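Bretis: a shelf-life and leftovers table for home kitchens

README, version 9

What is in the download

One table of 1,145 rows, saved as plain comma-separated text, plus a short notes file. Each row is one food in one state (raw, cooked, opened, unopened) with a storage place and a range of days. There is no app and no account to make. If you want reminders on your phone, you will have to build that part yourself, and I would ask you to read the section on limits before you do.

Why it exists

I started Bretis after comparing the storage advice on a few popular recipe sites and finding that most of it had been copied from one place to another without a source. The same wording for opened ketchup turned up again and again, with a different number of months each time. I don't claim my numbers are right. I claim you can see where each one came from, and that is a lower bar than it sounds.

Columns

food: common American name, lower case
state: raw, cooked, opened or unopened
place: counter, fridge or freezer
days_low, days_high: the range given by the source
source: a short code, explained in the notes file
trust: a score from 0 to 3, see below
remarks: free text, often empty

The trust score

A 3 means the source describes how the range was tested. A 2 means it names somebody who did. A 1 means it simply states a number. A 0 means I found the number on a page selling containers.

Only 21 rows have a 3. People write to me asking why I don't round up the rest, and the answer is that I don't believe the rest. About 500 rows are a 1, and I would treat those as folklore with a number attached. 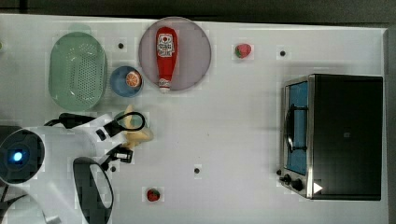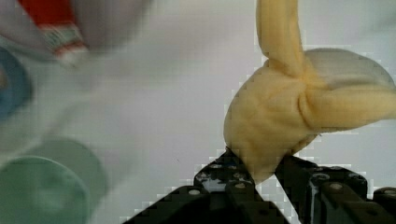
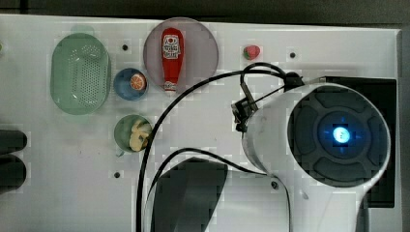

Condiments and cut fruit

These two groups cause the most trouble. For condiments, sources mix up safety and taste all the time. A bottle that has gone dull and a bottle that will make you sick are different problems, and a single range of days can't tell you which one it is warning you about. Where a source was clear, I put "quality" or "safety" in remarks. Where it wasn't, I left the field blank, and there are a lot of blanks.

Cut fruit is worse. Nearly every source says "in an airtight container" and then gives one figure for everything from melon to citrus. I kept those rows but gave none of them more than a 1.

Where the rows came from

The first batch was typed in from the Figueiredo household cards, an old set of printed kitchen cards. They are charming and I trust them very little. The second batch came from the Dondach pantry list, which is better on dry goods and careless about anything that goes in the fridge. The rest I collected one at a time, mostly on Saturday mornings.

Rows shared with the Bukgate meal planner were removed in March. Their list had been built partly from an earlier version of mine, so using it to check my numbers was checking my own homework.

Known problems

Fridge temperature is assumed and almost never stated.
"Cooked rice" appears twice with different ranges. Both sources sound sure of themselves.
Freezer ranges above a year are guesses, whatever the source says.
Some plural names slipped through ("strawberries" and "strawberry" are both in there).

Limits

Do not use this to decide whether food is safe for someone who is pregnant, very young, elderly or ill. Do not average days_low and days_high – I have seen this done twice, and the result means nothing.

Corrections

Send the row, the new range and the source. "My grandmother always kept it longer" goes in remarks if it is funny – it doesn't change the range.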